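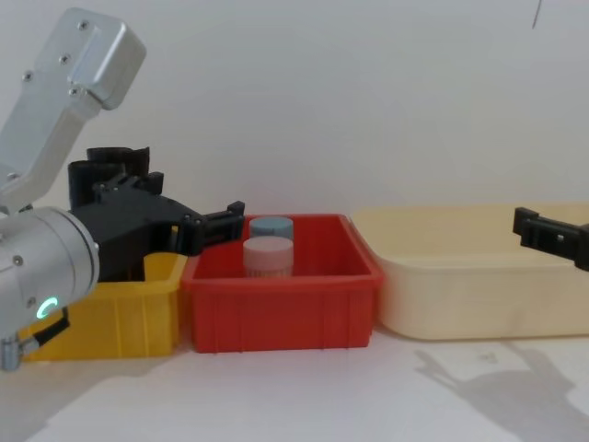 Setting Up a Bin Sorting Test for a Two-Arm Robot

Sorting small containers into bins is a fair test of whether a machine can take over a household or packing-bench chore. The procedure below is the one used at Vadthorpe, last revised 02/01/2024 by Farah Sumampouw.

1. Place three bins side by side on a pale, matte tabletop: yellow on the left, red in the middle, cream on the right. Push them together so that the rims touch or nearly touch.

2. Stand two lidded containers in the red bin, one behind the other. Use lids of different colors. The rear container is partly hidden from the front, and the arm must deal with that.

3. Start the left arm above the yellow bin with the jaws open. Approach the red bin over its left rim. Keep the right arm above the rear rim of the cream bin until the first lift is complete.

4. Lower the jaws over the front container and close at low force. Raise it clear of the rim before any sideways motion. A flared rim will catch the bottom of a container carried too low.

5. Repeat for the rear container, then reset by hand. Run 13 trials per layout.

6. Log each trial as pass, drop, or rim contact. Do not count a trial in which an operator touched a bin.

In our May runs, the arms passed 11 of 13 trials with upright containers and 4 of 13 with containers lying down. A person clears the same bin without looking closely. For upright items in a fixed layout, the chore can be handed over under supervision. Mixed loads still need a person.

Send logs to Irfan Chong.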